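Week 5 notes - Colour and dyeing cloth at home
Textiles for Beginners, Brorkside evening program
M. Lagman, updated 20/03/2024

Missed the first half? Get the fibre chart from Triin Zariņš, front desk. Need it for tonight.

Recap from last week. Plant fibres = cotton, linen, hemp. Animal fibres = wool, silk. They take dye differently. Polyester mostly won't take either kind of dye we use here, needs its own.

Scouring first. Always. New cloth has sizing and oils in it, even when it looks clean. Hot water, bit of washing soda for cotton, simmer, rinse till the water runs clear. Wool: no soda, mild soap, warm, don't stir it around or it felts. Two people felted theirs last term.

Weigh the fabric dry and write the number down. Everything after this goes by weight of fibre (WOF in the readings). Our sample bundle is 200 g. At 18 percent alum that's 36 g of alum. Do the sum on paper before you go near the scales.

Mordants. Alum for wool and silk. Cotton wants tannin first then alum, or aluminum acetate if you can get it. Iron darkens and dulls colours ("saddens" them, in the older books), tiny amounts only, too much makes wool brittle. Separate pot for iron!! Not the kitchen one. Not any kitchen one.
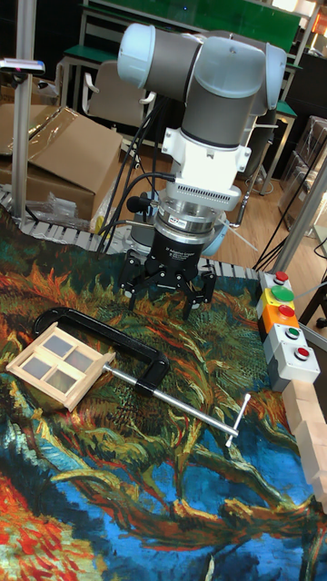 Why does the same dye come out different on two pieces of cotton?
Usually the scouring. Leftover sizing blocks the dye in patches, so one piece goes deep and the other goes pale or blotchy. Water matters too, hard water shifts madder and weld quite a bit.

Painting on cloth vs dyeing it. Dye bonds with the fibre, paint sits on top in a binder. Paint feels stiffer, esp. on thin cotton. Heat set with an iron from the back, pressing cloth between, 5 minutes, keep it moving. Thinned paint bleeds, so thicken it or use a resist.

Resists: flour paste (cheap, cracks nicely), wax, stitched, clamped. Flour paste has to be bone dry befor you paint over it. Overnight at least. Don't use wax with a hot dye bath, it melts.

Light fastness. Turmeric fades fast, beet barely counts as a dye. Madder, weld and indigo hold up well. Tape a strip in a sunny window, cover half, check it in November.

For next week
- read Belhaj handout, pages on indigo vats, skip the chemistry box
- bring scoured cotton, labelled, with its dry weight
- gloves, old shirt, jar with a lid
- finish your sampel cards, all of them, mordant written on the back

Indigo vat gets started at the beginning of class so please be on time.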